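# Notes for the open day talk, Sunday, Follholm hall
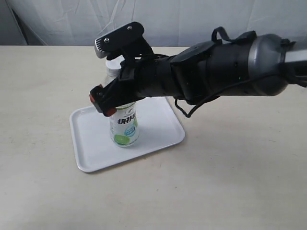 *Mayuree Srithong, Biratora. Speaker copy, large print please!*

**Opening (slow down, people are still finding seats)**

Good morning, and thank you for coming out on a Sunday when you could be home with your feet up. I see a few faces from last year, and I'm so glad, because last year the arm spent most of my talk in a crate and I had to wave my own hands around instead.

Leave the bottle slide up while I talk. Ask who has picked up a drink today. (Everyone, I hope, the coffee's free.) Then ask them to think about how hard they squeezed. None of us knows! We just do it. The arm has to be told, or has to work it out, and a plastic bottle gives way if you grip it too hard and slides if you don't.

**The hand**

Point to the orange-red pad against the shoulder of the bottle, then the ribbed gray one up above the cap. Let the kids come closer for this part if they want to.

Mention the cables. Someone always asks, and yes, the big loop on top does look like a handle, and no, please don't carry it by that.

**The numbers, for those who like them**

- 2,120 grasps tried over the winter at our Phuthong workshop
- 409 of them dropped, slipped or knocked over
- So almost one in five went wrong, and I'm rather fond of those, they taught us the most

Pause here. Tell the story of the soup carton only if we're running on time.

**Live demo**

We'll do 4 pickups, with a new object each time, and I'd like the last one to come from the audience (nothing made of glass, and no phones, however much you trust me). Check with the front row that they can see the tray. If the arm stops, keep chatting and let the Celura software restart by itself. Don't touch the table!

**Questions**

Repeat each question into the microphone, the back rows really can't hear. If the job question comes up, give it proper time. Lunch is at noon in the side room, and the workshop tour leaves from there.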